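Notebook – tiered counter rack, fill and layout
Mon 29 January

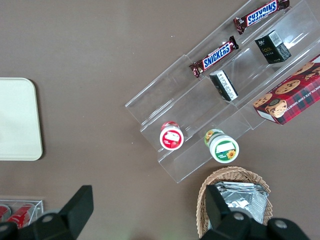
Vakent Display Workshop – Small Fixtures

Entry by B. Dursun. Copy to Imani for the Hotolport folder.

Carrying on from the last page. The clear acrylic rack is on the bench with mixed stock in it. Purpose is to settle the channel layout before the drawing goes back to Yazıcı for the next cut. No changes to the rack itself today, only to what goes in it.

Stock in the rack at time of writing: Snickers bars, small dark boxes with the white label panel, chocolate chip shortbread in the plaid box, small jars. All bought from the shop downstairs except the jars, which came out of the Nosetis sample crate.

Bars
Two Snickers, one in the uppermost channel and one in the next, both laid lengthways. This is the orientation I want to keep. Crosswise was tried last week and the wrapper ends rode up over the divider. Lengthways the crimped ends lie flat and the bar can be slid along with one finger. Drawback is that a single bar leaves most of the channel length unused, so either we put bars end to end or we accept a stop piece. Imani prefers end to end. I would like the stop piece drawn anyway, as an option, since Hotolport have asked for mixed channels before.

Lettering direction: the bar in the uppermost channel is in with the name upside down. Fine for a fit check. For the customer's layout sheet the name must read from the low side. Note this on the sheet in words, not only in the sketch. In August it was only in the sketch and the sample went out the wrong way round.

Dark boxes
Black, gold lettering on the face. One of them is tilted against the divider, the other is on its side with the small print showing. Neither position is good enough for a shop. Tilted, the face can be read but the box has nothing to hold the foot, and a knock to the bench is enough to start it sliding. On its side it is stable and shows the wrong panel.

Options as I see them:
a) narrower channel, so the box stands up straight between the walls
b) loose insert strip in the existing channel
c) leave the channel as it is and keep boxes out of this rack

I favour b. Channel width then stays common across the tiers and Yazıcı can go on cutting one divider. Strip to be 3 mm clear, same sheet as the dividers, polished on the top edge only. Test with two strips before ordering more.

Barcode: there is a white sticker on the upper side of one box. Imani asked whether staff need to get at the code without lifting the box out. Not in the brief. Will ask.

Shortbread
The plaid box is the largest item and sits on the lowest tier, upper-right end. Lowest tier is the right place for it. Any higher and it hides what is behind. It does take up the end of the tier, and I would not put a second product beside it without checking the clearance. The cookie photographs are on the top face, which suits a rack viewed from above. The name is on the side and is less use to us.

Jars
Two, upright, lids up, at the lower-left end. They are not the same size – the right one is slightly larger. Only the lids matter for recognition when you look down on the rack, so flavour or variety should be on the lid if Nosetis have any say in the labels. Red label on the left one is clear enough from the side but is lost once there is a neighbour in front of it.

Round items in a straight channel touch the walls along a line only, so they turn. Nothing to be done about that cheaply. Do not promise label-forward jars to the customer.

Surface and finish
Acrylic edges are glossy and pick up highlights from the bench light along the whole run. Not a fault, but it makes scratches hard to find. Inspect under the side lamp with the overhead off. Wipe with the damp microfibre, never the blue paper. Bench top has white specks on it again. Could be swarf from the saw side or could be the surface itself, so wipe down and look again before setting the rack on its polished faces.

Cost
Insert strips priced against a batch of 20 and a batch of 1000. Yazıcı's figures are in the folder. The small batch is dear per piece as expected, the setup charge being most of it. No order until the two test strips have been tried.

To do
– Cut two strips, 3 mm, from offcut (BD)
– Redraw layout sheet with reading direction written out (BD)
– Ask Hotolport about barcode access (INT)
– Ask Nosetis for a pair of jars in one size (INT)
– Sketch stop piece for bar channels, low priority

Added later, Imani's handwriting copied in: "Strip should have a finger notch or nobody will ever get it out again. Half round, at one end. Keep it off the polished edge if you can."

Agreed on the notch. It has to break the top edge somewhere, so the polish stops short of it. Drawing to be amended before the test pieces are cut.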